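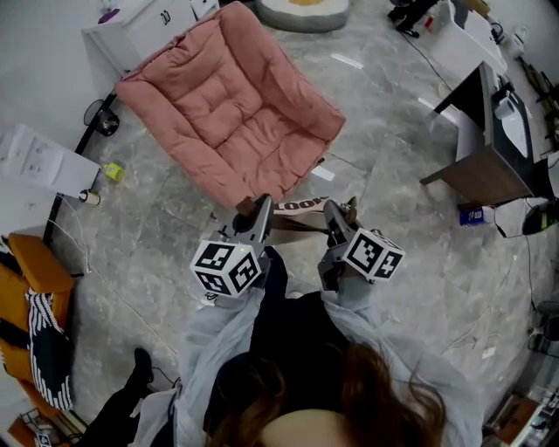 양손에 그리퍼를 한 대씩 들고 바닥의 끈 쪽으로 집게를 뻗은 모습

# Wimov 손잡이형 그리퍼 양손 세트 (동아리·수업용)

제조: Prakach
교재·수업 자료: Khoo
적용 과정: Stoltelano 로봇 동아리 「집안일 동작 모으기」
페이지 수정: 26. 3. 9.

Wimov는 사람이 손에 들고 쓰는 그리퍼입니다. 로봇 팔 없이 집게만 들고 물건을 집고, 옮기고, 펴는 동작을 기록합니다. 기록한 동작은 나중에 로봇 팔을 움직이는 학습 자료로 씁니다. 이 페이지에서는 동아리와 방과 후 수업에 공급하는 양손 세트의 구성, 사양, 대여 조건을 안내합니다. 연구실용 단품은 구성이 다르므로 따로 문의해 주십시오.

## 세트 구성

- 그리퍼 본체(왼손용, 오른손용)
- 흰색 마커 큐브(본체 상단 장착용)
- 그리퍼용 카메라 모듈과 렌즈 보호 캡
- 기준 마커 판과 받침대
- 충전 케이블, 데이터 케이블
- 교체용 집게 패드
- 저장 카드와 카드 리더
- 수납 가방
- 학생용 활동지, 교사용 안내서(PDF)

머리에 쓰는 카메라는 기본 구성이 아닙니다. 필요한 학교는 주문서의 추가 품목란에 표시해 주시면 됩니다. 기록용 컴퓨터도 포함되지 않습니다.

## 주요 사양

| 항목 | 내용 |
|---|---|
| 본체 무게 | 353 g (한 대, 마커 큐브 포함) |
| 본체 색 | 회색 |
| 집게 방식 | 손가락 레버, 평행 개폐 |
| 위치 추적 | 마커 큐브 방식 |
| 연속 사용 | 4시간 넘게 |
| 충전 | USB-C |
| 저장 | 착탈식 저장 카드 |
| 권장 인원 | 세트당 4명 |
| 권장 과정 | 36차시 |

연속 사용 시간은 완충 상태에서 녹화를 켜 둔 채로 잰 값입니다. 겨울철 난방이 약한 교실에서는 이보다 짧아집니다.

## 본체와 집게

레버를 당기면 집게가 닫히고 놓으면 스프링으로 열립니다. 당기는 힘은 본체 안쪽 나사로 조절합니다. 중학생 반에서는 가장 약한 쪽에 맞춰 두고 시작하는 것을 권합니다. 나사를 돌릴 때는 수납 가방에 든 육각 렌치만 사용하십시오. 전동 드라이버를 쓰면 나사산이 상하며, 이 경우는 무상 수리 대상이 아닙니다.

집게 패드는 소모품입니다. 천이나 끈처럼 부드러운 물건을 주로 다루면 끝부분부터 닳습니다. 패드 표면이 반들거리기 시작하면 교체하십시오. 교체 패드는 좌우 구분이 없고, 얇은 면을 안쪽으로 오게 끼웁니다.

마커 큐브는 여러 면에 흑백 무늬가 인쇄되어 있습니다. 좌우 큐브의 무늬가 서로 다르므로 바꿔 끼우면 안 됩니다. 바꿔 끼운 상태로 녹화하면 왼손과 오른손의 궤적이 뒤바뀐 채 저장됩니다. 큐브 밑면에 L, R 표시가 있습니다. 무늬에 손때나 테이프 자국이 남으면 인식률이 떨어지니 마른 천으로 닦아 주십시오. 알코올은 인쇄면을 상하게 합니다.

## 설치와 첫 녹화

1. 그리퍼를 충전하고 저장 카드를 끼웁니다.
2. 마커 큐브를 좌우에 맞게 장착합니다. 딸깍 소리가 나야 합니다.
3. 기준 마커 판을 작업 공간에 세웁니다.
4. 전원을 켜고 프로그램에서 좌우 그리퍼가 모두 잡히는지 확인합니다.
5. 그리퍼를 기준 마커 판 쪽으로 들고 천천히 좌우로 움직입니다.
6. 프로그램에 「준비됨」이 표시되면 녹화를 시작합니다.

기준 마커 판은 녹화 중에 옮기지 마십시오. 누가 건드려 움직였으면 녹화를 멈추고 5번부터 다시 합니다. 햇빛이 판에 직접 닿는 자리도 피하십시오. 기울여 세우는 것은 상관없습니다.

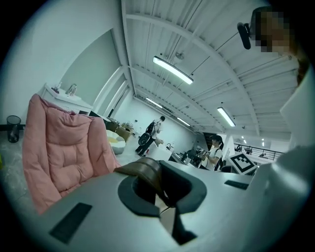 그리퍼 쪽 카메라로 올려다본 작업 공간. 아래쪽의 밝은 회색 부분이 그리퍼 본체

그리퍼 카메라는 화각이 매우 넓은 어안 렌즈를 씁니다. 화면 네 귀퉁이는 검게 나오고 천장의 보나 창틀 같은 직선은 휘어 보입니다. 고장이 아니므로 교환 사유가 되지 않습니다. 왜곡 보정은 프로그램의 「불러오기」 단계에서 처리되며, 원본 파일은 보정하지 않은 상태로 보관됩니다.

화각이 넓은 만큼 작업과 관계없는 사람도 화면에 잘 들어옵니다. 수업 전에 같은 공간을 쓰는 사람 모두에게 녹화 사실을 알리고 동의를 받으십시오. 동의서 양식은 교사용 안내서 뒤쪽에 있습니다. 얼굴 가림 처리는 프로그램의 「내보내기」 메뉴에서 켤 수 있습니다. 미성년자가 참여하는 과정에서는 이 기능을 반드시 켜고 사용해 주십시오.

## 적용 과정: Stoltelano 로봇 동아리

Stoltelano 로봇 동아리는 1월부터 이 세트로 「집안일 동작 모으기」를 진행하고 있습니다. 지도는 Sulastri Lumenta 선생이 맡고 있으며, 교재의 과제 순서도 이 동아리의 운영 기록을 반영해 고쳤습니다.

과제는 다음 순서로 나갑니다.

**한 손 집기.** 작은 상자, 캔, 두루마리처럼 모양이 단단한 물건을 집어 정해진 자리에 놓습니다. 집게를 얼마나 벌리고 접근하는지가 관찰 항목입니다.

**양손 옮기기.** 한쪽 그리퍼로 집은 물건을 다른 쪽으로 넘깁니다. 두 집게가 부딪치는 일이 많아 처음에는 속도를 제한합니다.

**끈과 띠 다루기.** 바닥이나 의자 위에 놓인 끈을 양손으로 집어 펴고 접습니다. 모양이 매번 달라지는 물건이라 같은 동작을 반복해도 결과가 다릅니다. 학생들이 가장 오래 붙잡고 있는 과제입니다.

**천 정리.** 수건, 담요를 접습니다. 모서리를 먼저 찾는 방법과 가장자리를 훑어가는 방법을 비교해 기록합니다.

**자유 과제.** 조마다 동작을 하나 정하고, 다른 조가 따라 할 수 있도록 순서를 글로 적습니다.

한 조 안에서 조작, 프로그램 확인, 물건 배치, 기록지 작성을 나누어 맡고 차시마다 역할을 바꿉니다. 조작하는 학생은 물건만 보게 되므로 그리퍼가 마커 판을 벗어났는지는 프로그램 담당이 말해 주어야 합니다.

Lumenta 선생이 교사용 안내서에 남긴 메모 일부를 옮깁니다.

> 첫 시간에 바로 녹화하지 마세요. 레버 감각이 없을 때 찍은 자료는 거의 못 씁니다. 한 차시는 그냥 집고 놓게 두는 편이 낫습니다. 그리고 실패한 녹화도 지우지 말고 이름을 따로 붙여 두세요. 끈 과제에서는 놓친 장면을 다시 보면서 이야기할 게 더 많습니다.

이 메모에 따라 프로그램에 「실패」 꼬리표를 추가했습니다. 꼬리표를 붙인 파일은 학습용 내보내기에서 빠지고 검토 목록에는 남습니다.

## 작업 공간

전용 책상은 필요 없습니다. 바닥이나 의자, 소파 위에서도 과제를 할 수 있습니다. 바닥에서 작업할 때는 케이블을 조작자의 등 뒤로 빼고, 무릎을 꿇는 시간이 길면 방석을 준비하십시오. 소매가 길고 헐렁한 옷은 큐브를 가릴 수 있어 걷어 올리는 것이 좋습니다. 긴 머리도 묶는 것을 권합니다.

유리나 거울이 많은 공간에서는 마커가 비쳐 위치가 튀는 일이 있습니다. 해당 면을 종이로 가리면 대부분 해결됩니다. 난간 가까이에서는 그리퍼를 쓰지 마십시오.

## 자주 들어오는 문의

**왼손잡이 학생도 쓸 수 있습니까?**
쓸 수 있습니다. 한 손 과제는 어느 쪽 그리퍼로 해도 됩니다. 프로그램의 조작자 정보에서 주로 쓰는 손을 바꿔 주십시오.

**로봇 팔이 꼭 있어야 합니까?**
과정의 대부분은 로봇 팔 없이 진행됩니다. 모은 동작을 재생하는 마지막 단원만 화면 속 가상 로봇이나 학교 보유 장비를 사용합니다. 연결 가능한 기종은 문의 시 알려 드립니다.

**녹화 파일이 Prakach 서버로 전송됩니까?**
전송되지 않습니다. 파일은 저장 카드와 학교 컴퓨터에만 남습니다. 수리를 맡길 때는 저장 카드를 빼고 보내 주십시오.

**위치가 갑자기 튑니다.**
큐브가 끝까지 끼워졌는지 먼저 확인하고, 기준 마커 판의 무늬가 휘거나 접히지 않았는지 봅니다. 그래도 같으면 녹화 파일 하나를 첨부해 문의해 주십시오.

**세트 하나로 두 조가 번갈아 써도 됩니까?**
됩니다. 다만 조가 바뀔 때마다 첫 녹화 순서의 5번을 다시 해야 합니다.

## 구입과 대여

학교와 동아리는 학기 단위로 대여할 수 있습니다. 대여품에는 교체용 패드가 한 벌 더 들어갑니다. 반납할 때 패드는 돌려보내지 않아도 됩니다. 마커 큐브를 잃어버리면 좌우 한 쌍으로 청구됩니다.

구입품의 무상 수리 기간은 1년입니다. 떨어뜨려 깨진 집게, 물이 들어간 본체, 임의로 칠하거나 스티커를 붙인 큐브는 유상 수리입니다. 견적은 과정 이름, 참가 인원, 받을 주소를 적어 Prakach 교육팀 문의 양식으로 신청하십시오. 교재만 따로 필요한 경우에는 Khoo에 직접 주문하시면 됩니다.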